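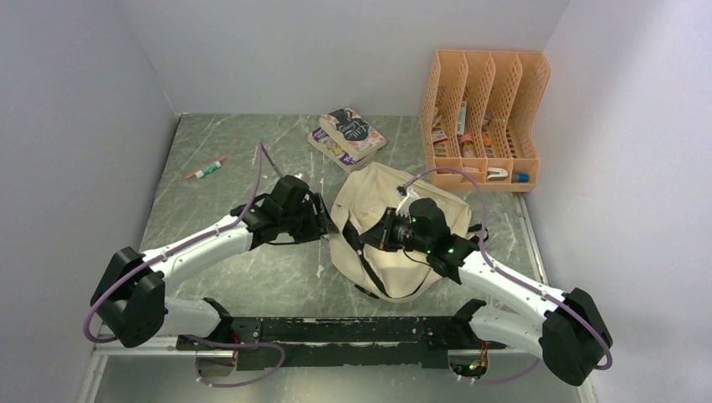
Grey-green surface with white marble-like veining, between pale grey side walls.

Wesora 277 Sheet Surfacing Adhesive
Stock code 1267
Category: Adhesives and sealants > Sheet goods > Water-based

Wesora 277 is a water-based acrylic adhesive for bonding flexible decorative sheet to flat interior substrates. It is intended for benchtops, shelving, cabinet bases, display plinths and lined enclosures where the finished surface carries light to moderate loads. It can be used as a wet-lay adhesive on porous substrates or as a pressure-sensitive adhesive on non-porous ones.

The product replaces Wesora 200, which is no longer made. Coverage and open time differ between the two, and job sheets written for the older product should be revised before use.

Suitable sheet materials
Flexible vinyl sheet, backed or unbacked
Linoleum up to 2.5 mm
Cork underlay and cork-backed sheet
Paper-backed decorative laminate, vertical faces only

Not suitable for rigid high-pressure laminate on horizontal faces, rubber sheet, or any sheet with a polyethylene or silicone release coating. For rigid laminate use Skoretti Contact, listed separately.

Suitable substrates
Plywood, MDF and particleboard, sanded and free of dust
Fibre cement sheet
Primed plasterboard
Powder-coated or painted steel, abraded and wiped with solvent
Existing sheet, if firmly bonded, degreased and abraded

Raw particleboard edges absorb a good deal of adhesive and should be sealed with a first coat, diluted one part water to four parts adhesive. Allow the sealing coat to dry clear before continuing.

Technical data
Base: acrylic copolymer dispersion
Colour wet: off-white
Colour dry: clear, slight amber tint in thick sections
Solids by weight: 62 per cent
Density: 1.05 kg/L
Application temperature: 12 to 30 °C, substrate and air
Maximum relative humidity during application: 75 per cent
Spread rate, porous substrate: 200 g/m²
Spread rate, non-porous substrate: 140 g/m²
Open time, wet-lay: 15 minutes at 20 °C
Flash-off, pressure-sensitive: until clear and tacky, normally 40 to 60 minutes
Light use: 24 hours
Full cure: seven days
Service temperature: 0 to 50 °C
Clean-up: water while wet, citrus solvent when dry
Shelf life: 12 months unopened

All times are for 20 °C and 50 per cent relative humidity. Low temperatures extend them considerably. At 12 °C, flash-off on steel can take more than two hours, and forced airflow is recommended.

Application
Unroll the sheet and leave it flat in the work area overnight. Sheet that has been stored in a cold van or shed will grow after bonding if it is laid straight away, and the result is a ridge along the longest edge. Cut to size with a 20 mm allowance on all sides.

Stir the adhesive by hand. Power mixing draws air into it. Spread with a fine V-notch trowel (1.5 mm) on porous substrates, or with a short-nap roller on non-porous ones. Work to a pencil line on large faces so that no area is coated twice.

Lower the sheet from one end and press outward from the centre with a felt-edged smoother. Follow with a 45 kg roller on floors, or a hand roller on benches and shelves. Roll again after 30 minutes. Trim the allowance once the edges have grabbed, using a new blade.

Patterned sheet
Veined and stone-look patterns usually have a direction, marked by arrows on the backing. Where two pieces meet, check whether the manufacturer calls for reversed or same-way laying before any adhesive goes down. Batch numbers should match across a job. Pale veining over a mid-tone ground shows up trowel ridges less than a plain colour does, but ridges will still read under raking light from a window or strip fitting. For gloss finishes, knock the trowel marks down with a damp roller before laying.

Edges and internal corners
Leave a 1 mm gap at internal corners and fill with Kirkegaard Low-Modulus Sealant or similar. Exposed front edges should be trimmed with a metal or timber nosing, fixed mechanically. The adhesive is not a substitute for edge fixing where the front of a bench is leaned on or where goods are slid across it.

Test notes
Peel testing was carried out on Vemwood birch plywood and on powder-coated steel coupons, with backed vinyl sheet in both cases. On plywood, failure occurred in the backing of the sheet. On steel, results depended heavily on preparation: coupons that were wiped but not abraded peeled at the adhesive line. The procedure was written by Gunhild Stougaard and the coupons were prepared by Oluf Hafþórsson. The report is available on request, quoting reference 1387.

Plasticiser migration has not been assessed beyond six months. Where unbacked vinyl is to stay in place longer than that, a trial area is advised.

Storage and handling
Store upright between 5 and 30 °C. Protect from frost - adhesive that has frozen will separate and cannot be recovered by stirring. Reseal part-used pails with the film supplied pressed onto the surface of the adhesive. Wear gloves and eye protection. Do not pour residue into drains. Dried adhesive can go out with general rubbish, subject to local council rules.

Pack sizes
1 L tub
4 L pail
15 L pail, trade accounts only

The 15 L pail is not held at all branches between June and August, when overnight temperatures in unheated stores fall below the storage limit. Orders received before 2 pm are sent from the main warehouse the next working day.

Related products
Skoretti Contact, solvent-based, for rigid laminate
Kirkegaard Low-Modulus Sealant, grey, white and clear
V-notch trowel, 1.5 mm, with spare blades
Felt-edged smoother
Hand roller, 100 mm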